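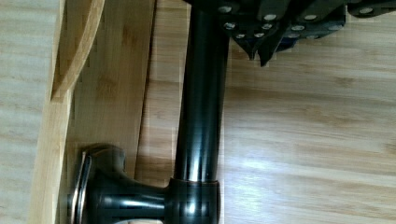 Flido

Flido is a home-built robot arm with a two-finger gripper, made by Arsen Yatsenko and Rajkumari Jaiswal in the shared workshop Pasivham. It was designed for slow handling tasks on a household table, such as lifting, turning and putting back small objects. The name is used for the arm together with its gripper and control box. An earlier arm by the same builders, called Suvismont, is sometimes described as the first version of Flido, but the two machines have only the base plate in common.

Background

Yatsenko began to work on Suvismont in the kitchen of his apartment. It had hobby servos in all joints and could lift a spoon, but the elbow was shaking when the arm was fully extended. In December of the same year he moved the work to Pasivham, where members have access to a drill press, a small milling machine and a bench for electronics. Jaiswal, who was already a member there, had experience with bearings from repairing bicycles, and she made new drawings for the elbow and the shoulder.

The builders decided to keep the old base plate and to replace everything above it. The first complete movement of the new arm is recorded in the workshop notebook on 14 June 2019. According to the same entry, the arm stopped after 17 movements when a connector at the shoulder came loose. The connector was replaced with a locking type, and the cable received a clamp on both sides of the joint.

Construction

The arm has a rotating base, a shoulder, an elbow and a wrist. The shoulder and elbow are driven by stepper motors with toothed belts, and the motors sit low in the arm so that the upper part stays light. The belts are tensioned by hand with a screw on each side.

The gripper is built from dark plates and blocks, held together with bolts. This layered construction came from practice: when a part is wrong, only one plate has to be made again. The bolt heads stay on the outside, where a hex key can reach them without removal of the gripper from the wrist. Two pointed black fingers hang from the underside. The points allow the gripper to enter narrow places, for example next to a rod or between two objects that stand close, but they give a small contact area, and smooth round parts can turn between them.

Several other fingers were tried. A flat pair, covered with rubber from an inner tube, was better for boxes and worse for everything thin. A curved pair made by Jaiswal could hold a glass but was too wide for most other work. Both pairs are kept in a drawer at Pasivham and can be mounted with the same bolts.

A small camera is mounted near the gripper and looks past the fingers toward the table. It is used for the last part of an approach, when the distance between finger and object is short. Shiny surfaces are difficult for it. On a glossy black rod the bright reflection moves when the camera moves, and early versions of the program followed the reflection and not the rod. Light bamboo surfaces are easier, although glare from a lamp can hide the grain completely.

Control

The program is written in Python and runs on an ordinary laptop. Positions are taught by moving the arm by hand and pressing a key, and the program then calculates the path between them. Speed is limited to 50 millimeters per second near the table. The builders call this limit "the Ivanyshyn", after the brand of an old power supply which switched itself off when the arm was moving faster. The supply has been replaced – the limit stayed.

Calibration is made at the start of each session. One finger tip is lowered to a mark on the table 20 times, and the program stores the average error. The main program has 656 lines, without the calibration part, which is kept as a separate file.

Known problems

The belts become loose after long use, and the elbow then arrives a little too low. The wrist cable limits rotation in one direction. The gripper has no force sensor, so the closing position must be set separately for each object. Jaiswal has made drawings for a finger with a spring inside, but it has not been built.

See also

Suvismont
Pasivham
Parallel gripper
Hand-eye calibration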